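Products > Research Software > Simulation Task Packs

Adura Stool Bench, task pack for two-arm manipulation

The Adura Stool Bench is a simulated workcell for teams who train and test manipulation policies. It comes with two robot arms on one workbench, a set of small wooden stools, a floor and frame around the bench, and a marked area on a mat. The pack was made for a method we call Rilen, and it is now sold also separately, because many customers asked only for the environment.

What Rilen does

Rilen is a way to choose which simulated episodes are worth keeping for training. A usual filter looks only at the end of the episode: success or no success. Rilen gives a score to every grasp phase, using the wrist view and the overview together, and it keeps the good phases also from episodes which failed later. In our internal test we collected 605 episodes and trained the same policy two times, one time with the usual filter and one time with Rilen. With Rilen the policy completed 80 percent of 600 test runs. We did not yet repeat this on a physical bench, so please read the number as a simulation result.

Close view

Furniture parts are difficult for a gripper camera. A leg can fill most of the view, and shadows of the fingers fall near the target lines. The pack renders shadows in all views for this reason, and they can be switched off for comparison.
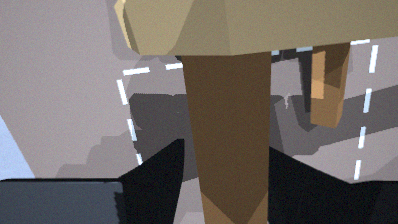 Close view at the gripper: black fingers on both sides of a brown leg, white dashed outline on the surface behind.

Each view is stored with matching depth and segmentation. The grasp score in Rilen is computed from a window of 32 time steps, and you can change this length in the settings file.

Overview

The second view is for people more than for the policy. Our engineer Lavanya Amin uses it to review the episodes where the score and the final result do not agree. These episodes are often the most useful, for example when the grasp was clean but the stool was released at a wrong angle.

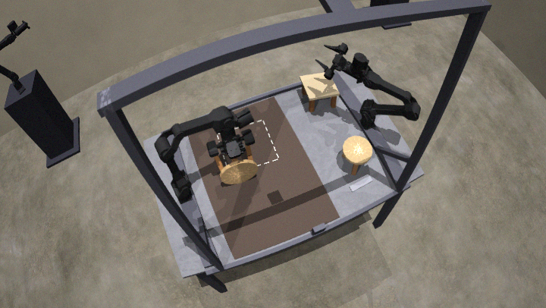

Overview of the bench: left arm at a tilted round-topped stool, right arm with open gripper, two more stools standing.

What is included

- Bench scene with both arms, editable lights and floor
- Stool models with round and rectangular tops
- Rilen scoring code and the trained reference policy
- Export to the Prinside episode format

Not included: drivers for physical arms. For these please see the Ellery connector page.

License is per laboratory. Students of the same group do not need a separate one. Updates are free until the next main version, which we plan for March.

Tags: simulation, bimanual manipulation, data selection
14 shares | 3 comments
© Adura. All rights reserved. Contact | Back to top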